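4. Setting Up the Letter Tray

This section covers the Gistance letter tray and its tiles. Read section 3 before you begin.

4.1 Preparing the table

1. Spread the cover over the tabletop and pull it flat. Folds under the tray will make it rock.
2. Move cups, plates, bowls and play food to the back of the table. Leave at least 400 mm clear in front of them.
3. Lay the tray flat with the grooved side up.

NOTE: The tray base is wood. Wipe with a dry cloth only.

4.2 Placing the tiles

1. Select the tiles for the word. Check that each letter is upright.
2. Place the first tile at the left end of the tray.
3. Add the remaining tiles from left to right. Each tile must sit flat in its slot.
4. Hold the tray at its right end while checking the row. A four-letter word starting with "r", "o", "b" has its first three tiles in red, blue, blue in the layout used for this section.
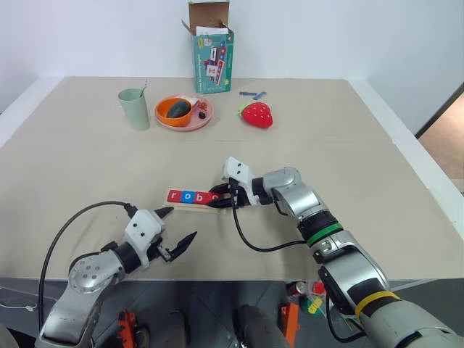

4.3 Changing or clearing a word

1. Lift tiles out one at a time, starting at the right. Do not tip the tray.
2. Set removed tiles on the table to the right of the tray. Tiles that stay in use may be left in their slots.
3. Tile color is not tied to the letter. The "b" may be blue or red. Go by the letter when sorting.
4. Keep loose tiles apart from other small parts such as the toy sticks and the strawberry.

CAUTION: Small parts. Keep tiles and sticks away from children under 3 years.

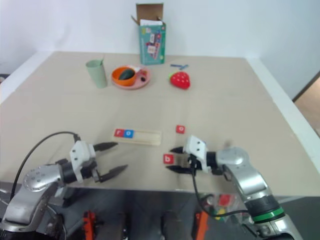 Fig. 4-2. Tray with "r" and "o" at the left end; red "b" tile on the table.

4.4 Storage

1. Return all tiles to the Gistance pouch.
2. Store the tray flat. Do not stack more than 2000 g on it.
3. Keep out of direct sun. Storage temperature must not exceed 50 °C.

For replacement tiles, quote the set name and the letter needed.

Last updated: July
Contact Gistance Support | © Gistance | Back to top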